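Visit to Hirholm, Pesow site
22 Jul 2026

We arrived in Pesow a little before nine, after a bus ride which was longer than the timetable promised. The Hirholm site is behind the old freight station and the entrance is not the one that the map shows. If another group goes there, take the second gate, next to the bicycle shelter.

Hirholm packs sets for schools and hobby courses. The customer orders a tray with small tools and material inside, and the people in the hall put it together by hand, close it and send it away. The site has 446 employees. In the weeks before the school year they send out 1,562 trays on a normal day, and they told us that November is almost as heavy, when the winter courses order.

First we had the safety talk in the canteen. We received vests and had to leave our bags. Then we walked through goods receiving, where nothing is automated except the doors. The boxes come from many suppliers and each supplier packs in a different way, so people open them with a knife and look. One of the women there has done this work for eleven years. We asked if a machine will come to her area also. She answered that she would like one that lifts, and the knife she will keep.

The main reason for our visit was the project Odus. It started two years ago together with the engineering office Văduva, and it concerns the checking and repacking of returned trays. When a course is finished, the trays come back mixed. There are tools from one set in another set, and gloves and small parts in between. Before Odus, a person on this job stood at the bench a full shift and sorted. It was the place in the hall with the most complaints about shoulders and wrists, and people changed out of it as soon as they could.

Now there is a room of 340 square meters beside the packing hall, and in it are stations where robot arms work in pairs over a table. A worker teaches the movement for a task, watches how the arms repeat it, and corrects. The tasks that we heard about are simple to say: put the red-handled tools together, leave the sticks in the yellow tray, move the glove out. For the arms they are not so simple. A glove has another shape every time it is put down. Thin sticks lie close to each other and the gripper can take two instead of one.

What interested our group most was how the work changed for the people. I write here what I noted, in the order of my notes.

Nine persons moved from the sorting benches to the station room. They kept their wage group for the first six months and then went one step higher. The training lasted five weeks and half of it was at the station itself. Two persons went back to packing after the training, because they missed working in a row with the others and talking. We thought it was good that this was told to us openly.

The rhythm is different. At the bench you had a number of trays to finish. At the station each person changes task after 40 minutes, and between tasks there is a short time to write down what went wrong. Several workers said the writing was the hardest part at the beginning. Some now write in their own language and a colleague translates once a week.

The work is easier for the body and more tiring for the eyes. The company has changed the lamps one time already, and the workers' council has asked for one more pause in the afternoon. It was not decided when we were there.

The manual benches still exist. Everything that is wet, broken or sharp goes there, and also the big sets. We asked how much goes by hand and how much by the stations, but Hirholm did not want to give this number.

After lunch (soup, bread, and a very good plum cake) we had an hour for questions. Our apprentices wanted to know which school subjects are useful for the station job. The answer was reading carefully and being patient, and some electrical basics for those who want to help with maintenance. Văduva takes two trainees each year for this and accepts letters in English.

My opinion for our own workshop: we should not copy the stations, our quantities are too small. The change of task by the clock and the written notes could be tried next month without buying anything. I have brought one empty note sheet with me, it is in the blue folder in our office.

The return bus leaves from the other side of the road.

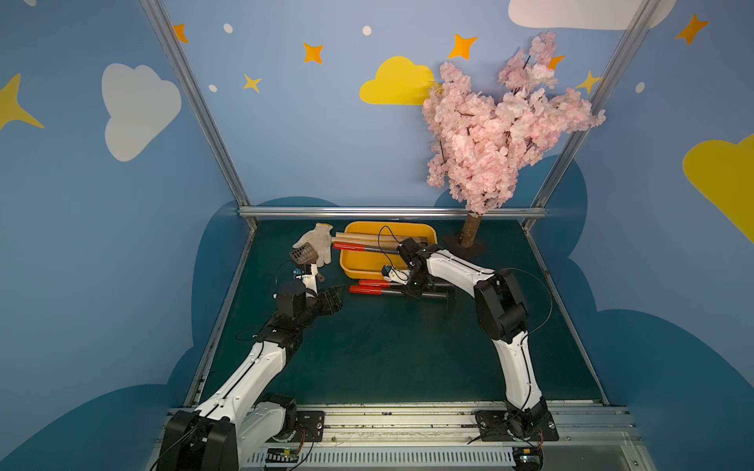 Department of Work Organization and Vocational Training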